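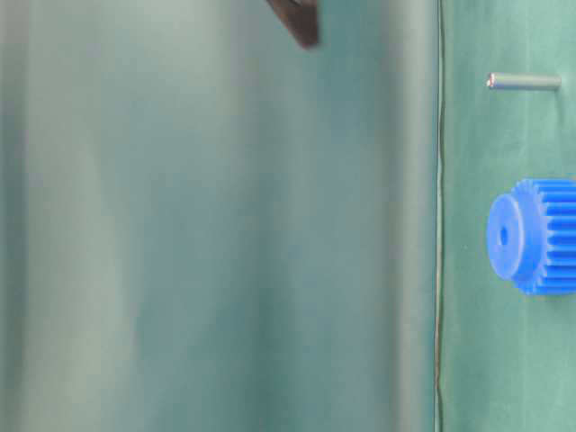 **Menau schaut wieder nach oben: Ballon »Ornar« ist gestartet und gelandet**

Um kurz nach sechs stand ich mit einem viel zu dünnen Pulli auf dem Sportplatz in Menau und habe mich gefragt, warum Raumfahrt eigentlich immer so früh anfangen muss. Aber gut, der Wind war ruhig, die Freigabe galt bis neun, und Jolanta Śliwiński hatte schon zwei Kannen Kaffee geleert, als ich ankam (ich bekam den Rest aus der dritten).

Für alle, die im Frühjahr nicht mitgelesen haben: Ornar ist der Stratosphärenballon der Raumfahrt-AG, und darunter hängt eine kleine Sonde namens Virk. 1.455 Gramm wiegt sie, mit Akkus, Fallschirm und Funkmodul. Erlaubt hatten sich die Jugendlichen 1.500, und um jedes Gramm davon wurde wohl wochenlang gestritten. Virk misst Druck, Temperatur und Strahlung und funkt alle paar Sekunden ihre Position nach unten. Die Idee dahinter ist ein Test für etwas Größeres: Dieselbe Platine soll später in einem Kleinsatelliten mitfliegen, falls die Gruppe den Zuschlag für einen Mitflug bekommt. Da warten wir alle noch auf Post.

Der Start selbst ging dann so schnell, dass ich ihn fast verpasst hätte! Eben hielten sie den Ballon noch zu viert fest, dann rief jemand »los«, und weg war er. Nach zehn Minuten sah man nur noch einen hellen Punkt, nach zwanzig tat ich bloß noch so, als sähe ich ihn.

Spannend wurde es am Laptop. 3.066 Datenpakete sind während des Flugs unten angekommen, und nur einmal blieb der Empfang länger weg, ziemlich genau 200 Sekunden lang. Gesprochen hat in der Zeit keiner. Als die Zahlen wieder über den Bildschirm liefen, hat Jolanta erst mal laut geflucht, auf Polnisch, und dann gelacht. »Ich hab Virk schon in einem Baggersee gesehen«, sagte sie mir später.

Im Baggersee lag die Sonde zum Glück nicht. Gelandet ist sie nach nicht ganz drei Stunden auf einem Stoppelfeld, nearly hätte ich geschrieben »um die Ecke«, aber es waren dann doch 163 Kilometer mit dem Auto. Der Landwirt hatte sie schon an den Feldrand gelegt und wollte vor allem wissen, ob das Ding strahlt. Tut es nicht.

Jetzt werden die Messwerte ausgewertet, und dafür nutzt die AG das Programm Zomwood, mit dem ich mich bisher nur blamiert habe. Erste Kurven soll es im Oktober geben, beim offenen Abend in der Schulaula. Der Eintritt ist frei, und Virk liegt dann auch auf dem Tisch, samt Dreck vom Acker. Wer selbst mitbauen will, kann sich dort gleich eintragen, Löten muss man vorher nicht können.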